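Favari Textile Care List: Archive
Reading time: 2 minutes

Re: Shrinkage on cotton duvet covers, first wash

From: Perrine Besson
Date: Wed 21 September

Inès Collet wrote:
> We washed 49 of the Udent covers at the hot setting and
> the length came up short on nearly all of them. Width was
> fine. Is the supplier cutting them too small, or is this
> the dryer? The care label says nothing useful.

Inès,

Length loss with stable width usually points to the warp. Warp yarns are held under tension through weaving and finishing, and that tension relaxes in the first hot wash. If the mill skipped compressive finishing, most of the change shows up in one direction. Cutting error would be present before washing, so measure an unwashed cover from the same lot before you write to Udent.

1. Bed linen in use

Measure the cover off the bed, flat, with the insert removed. A filled duvet pulls the shell into folds and the reading is worthless.

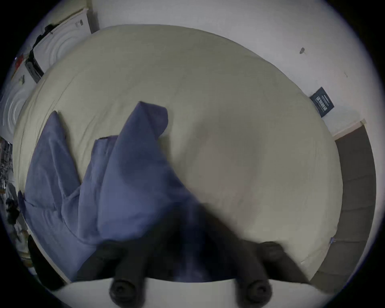

2. Marking and measuring

Mark three pairs of points along the length and three across the width, at least a hand's width in from any seam. Use laundry-proof thread; pen marks spread. Condition the cover overnight in the room where you will measure it. Lay it out without stretching, smooth it by hand, and read each pair twice. Cloth held up by its edges sags and will not give the same figure as cloth on a table. 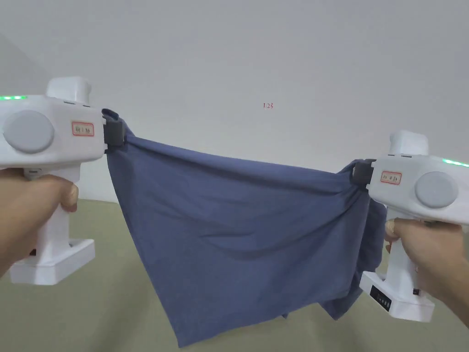
Archive page last modified: Wednesday, 14:10

3. Washing and drying

Run wash and dryer as separate trials. Line dry one group, tumble dry the other, same load weight. If both lose the same length, the dryer is cleared. On our Pilkington sheets (200 wash cycles logged) almost all the movement came in the first three, and later cycles added very little. The Imberg lot behaved differently, but that was a cotton-polyester blend and I would not compare it with yours.

Please post the before and after readings by lot number. Averages across lots hide the problem.

Perrine

Recent threads
- Pilling on brushed cotton, lot 639
- Pillowcase seams opening at 29 cycles
- Revised care labels, draft from May
- Water hardness and graying

Contact the list owner | Copyright Favari Textile Care List | Back to top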